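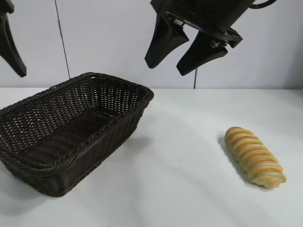 Every firm that sells a learning system will tell you how many examples it has learned from, and very few will tell you what those examples were. I have been reading the material put out by Laromell, who want to put robots into shops and canteens, and the figure they are proudest of is 893. That is how many demonstrations went into their bread task, each one guided by a person and recorded from start to finish. It sounds like a lot of experience. Then you look at what the experience consists of: a brown wicker basket with nothing in it, a single roll lying well clear of it on a bare white table, a plain pale wall behind. The gripper hangs open over the gap with nothing to bump into and nothing to choose between. I have worked in a bakery, and I never once met bread under those conditions.

I should say where I stand. I did two years of early mornings behind a counter before I started writing about work and machines, and I came away with a low opinion of people who describe manual jobs as simple. Putting a roll in a basket is easy for a person. It is easy because we arrive with decades of picking things up already behind us, most of it learned before we could talk. A machine that starts with none of that has to get it from somewhere, and the current fashion is to get it from examples. Show the thing enough times, the argument goes, and the system will work out for itself what matters.

My trouble is with the word enough. Enough for what?

If the same roll goes into the same basket on the same white table, the hundredth recording tells the system very little that the first 80 did not. You can move the roll a bit to the left. You can turn the basket. Those changes are worth having, and I gather Laromell make them. But the lighting stays even and the wall stays where it is. A real basket on a real Sunday is half full of something else, with a paper liner riding up one side and a customer's elbow in the way. The rolls are stuck together. One of them has a split crust and will come apart if you take it by the end. None of this is exotic. It is what the job is made of.

The people who collect this sort of data have an answer, and I don't think it is a stupid one. They say you begin with the plain case so that you know what went wrong when something goes wrong. If the machine fumbles a roll on a bare table, you have a short list of suspects. If it fumbles in a crowded kitchen, you could be looking for a week. Fair enough. I would begin there too. What I object to is the quiet slide from beginning there to counting it as if it were the whole road.

The rival outfit, Sutter, does it differently, or says it does. Its collection is spread over 6 sites, one of them a working canteen in Virnville, and the total is far smaller. It gets far less attention as a result. Put two numbers side by side in a brochure and the big one wins, even when the small one was gathered in places where the light changes and somebody has left a tray on the worktop. I can't tell you that Sutter's machine is any better. They have published too little for anyone to say, and that is a complaint as well.

Then there is the matter of who does the showing. A demonstration is a person's way of doing a thing, habits included. Some people come at a roll from above and some from the side. Some pause before they let go. Run a few operators through long shifts and by late afternoon you are recording tiredness, small shortcuts and a growing wish to be at home. I have seen no account from Laromell of how many people did the guiding, how long they worked, or what happened to the attempts that failed. Were the dropped rolls kept? I would want them kept. A system that has only ever seen things go well has no idea what to do on the floor side of the counter, so to speak, and dropping things is a large part of handling them.

I asked much the same at an open afternoon in Elberg in May and was told that failures are 'filtered for quality'. That was the entire answer. The talk moved on to a chart with a line going up.

So I would like a different kind of boast. Give me the number of kitchens, the number of hands, the number of kinds of bread. Tell me how often the basket already had something in it. Tell me what was thrown away, and by whom – and let somebody outside the firm watch the attempts that didn't make the film. If the plain white table is where all the examples come from, print that next to the 893, in type of the same size, and let the canteen managers decide how much it is worth to them.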